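Re: [spirits-talk] Erkau single cask, worth ordering?
From: Samina Cheema
To: spirits-talk list

Bautista Arancibia wrote:

> Has anyone tried the new Erkau plum brandy yet? Terach got
> their allocation in February and the shop notes are glowing:
> finished in a single acacia cask, 619 bottles, no coloring,
> cut to strength with water from their own well. I had a small
> pour at the tasting and thought it was a big step up from the
> standard bottle. Much rounder, lots of almond. I'm thinking of
> going in for a few before they're gone. If anybody wants to
> split a case, let me know and I'll hold the order.
>
> Bautista

Bautista,

I'd wait. I was at the same tasting and I liked it fine, but I'm not convinced the cask did what the label says it did.

Start with the 619 bottles. If those are regular 70 cl bottles, that's more than 400 liters out of one cask. You can do it with a big enough cask, sure, but a big cask gives you less wood, and the shop notes go on and on about the wood. Either it was a large one and the effect is mild, or "single cask" is being used pretty loosely. I wrote to Erkau asking for the cask size and how long the brandy sat in it. They sent back a nice note about the orchard – no liters, no months.

Then there's the almond. Plum brandy can get that from the stones, and the standard Erkau has plenty of it if you let the glass sit. We were handed the standard bottle first, straight out of an ice bucket, and the new one at room temperature. Of course the second one smelled bigger. I said so to the guy pouring and he told me that's how the distillery likes it served.

So I bought one of each and tried them at home, same glasses, same temperature, with my husband pouring so I couldn't see which was which. I did it on 2 evenings. The first time I picked the wrong one as the cask finish. The second time I got it right, but I wouldn't have bet money on it. What I did notice is that the new one is a little sweeter at the end, and I'd like to know where that comes from too.

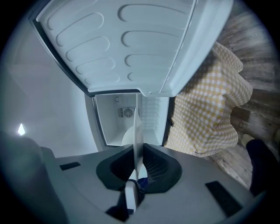 For what it's worth, the Jibrin pear costs less and the back label gives you the harvest year, the still and the cask type. I'm not saying it's the better drink, it's a bit thin in the middle, but I know what I'm paying for. Irkodano used to do the same and then dropped it when they changed the labels, and I quit buying them around then.

If you still want the case, put me down for none, but I'm happy to bring my open bottles over so you can try them blind before you pay. Does Terach take returns on unopened ones? Their website doesn't say.

Samina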